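Turboprop to jet on Clunance - Purngate, anyone else bothered?
Airlines and Airports > Regional and short-haul

kendra_t
30 January 2023
Flew Clunance to Purngate on Paltosico last week, PL3762, and walked out to find a jet sitting there where I was expecting the usual turboprop. I know most people would call that an upgrade. I was properly disappointed! I'd picked a seat just behind the wing so I could watch the wheels go down, which is my favourite bit of the whole trip, and instead I got the middle of three with a view of somebody's newspaper.

The lad on the desk told me it's permanent from June. Has anyone else heard that? I can't find a word on their website, but then I can't find my own booking on their website half the time.

Mellor_D
Yes, permanent. My brother-in-law works on the ramp at Purngate and they've already had the training for it. Two of the turboprops are going back to Reinholz when the leases end and the others are off to the island routes.

I for one will be glad to see the back of them. I've done that route every fortnight for years and my ears are still buzzing by the time I get to the hire car. And the overhead lockers! You could just about get a scarf in.

Staniforth_N
Oh come on Derek, they're not that bad. Sit at the back and it's fine, it's only rows near the props that get the full rattle.

What worries me is how often it'll run. A jet has more seats to fill and Purngate isn't exactly New York. We've got three a day now. I'd put money on it being two by the autumn, and then the early one goes and you can't do a day's work at the other end without a hotel.

Mellor_D
They've said nothing about dropping any.

Staniforth_N
They said nothing about changing the plane either!

ragnvald_g
Natalie is right to ask, I think. We had the same thing at home some years ago with a different airline. First the bigger aircraft, everyone is happy, there is cake in the terminal. Then one winter the midday flight is "suspended" and it never came back. I'm not saying Paltosico will do this. But on a short hop the jet hardly saves any time, you spend most of it going up and then coming down again. So the money has to come from somewhere and usually it is from flying less often with more people on each one.

Mellor_D
It saves me ten minutes. I'll have the ten minutes, thank you.

kendra_t
Ten minutes you'll spend standing in the aisle waiting for everyone to get off, Derek! The old one you were down the steps and in the terminal before the props stopped turning (not really, they make you wait, but you know what I mean).

Does anyone know what happens with the fares? I paid 8 quid more than I did for the same flight last year, though that might just be everything going up.

kazimiera_k
Long-time reader, hardly ever post. I used to be cabin crew on turboprops, a different company, so maybe I can help with a couple of these.

Fares: no idea, sorry, we were always the last to know.

Noise: you're both right. It's worst level with the propellers and it does get a lot better towards the back. The other trick is to look at which side the galley is and sit away from it, because we do bang about in there, I'm afraid.

Bags: Derek, the lockers are small, but on ours you handed your case over at the steps and it was waiting for you at the steps when you landed. I always thought that was lovely. On the jets people carry everything on and it's a bunfight. Ask whether they'll still do the trolley at the steps, I bet they won't.

And the thing I'd worry about is Clunance in the fog. Not the flying, that's for the people at the front, but a bigger cabin means more people to put on a coach when it all goes wrong. I've stood in that terminal with a full load and one working coffee machine and I wouldn't wish it on anyone.

Mellor_D
Fair point about the bags. I'll give you the bags.

Staniforth_N
Screenshotting that. Derek has given someone a point.

Kazimiera, do you know if the weather limits are any different? My other half reckons the jets go in lower cloud but he also reckons he can reverse a caravan.

kazimiera_k
Ha! I'd only be guessing. It depends on the kit at the airport and the kit on the plane and what the crew are signed off for, so it isn't just jet or not jet. Somebody who flies them should answer that one.

ragnvald_g
This is also my understanding. It is very much the airport. At Purngate there is the hill on the one side as well, so I would not expect a new aircraft to change so much there.

I have my own flights all written down, I started in school and never stopped. 638 of them now, and 400 were on something with propellers, so you can guess which side I am on in this discussion. The best one was still the little hop into Purngate with snow on the ground, nine passengers, and the captain came back before we left to ask if we all wanted to sit together at the front. You won't get this on the jet.

I'll go through the old entries for Paltosico and see when they last had four a day. I'm sure they did once, and it would be good to have the dates if we're writing to them. 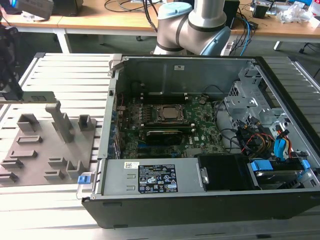
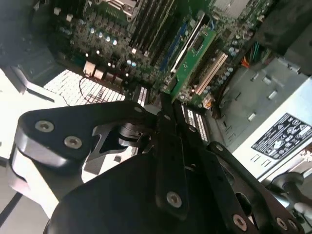

Desktop with the case open, two views

kendra_t
Ooh yes please, if you can find when they had four a day I'll put it in my letter. I've started one already. It's a bit ranty. I've asked about the early flight, the fares and now the trolley at the steps too, thanks Kazimiera.

Mellor_D
Put in that at least one regular customer is pleased.

kendra_t
I will not.

Staniforth_N
Send it to the route planning people as well as customer services, Kendra. Customer services sent me a voucher for a hot drink last time and I'd written to them about the car park.

Is anyone going on the last turboprop flight, whenever it turns out to be? I'd be up for it if the fare isn't silly. Bagsy a seat behind the wing.

kazimiera_k
I'd come along for that! Happy to sit on the galley side for old times' sake.

Mellor_D
Go on then. I'll bring earplugs.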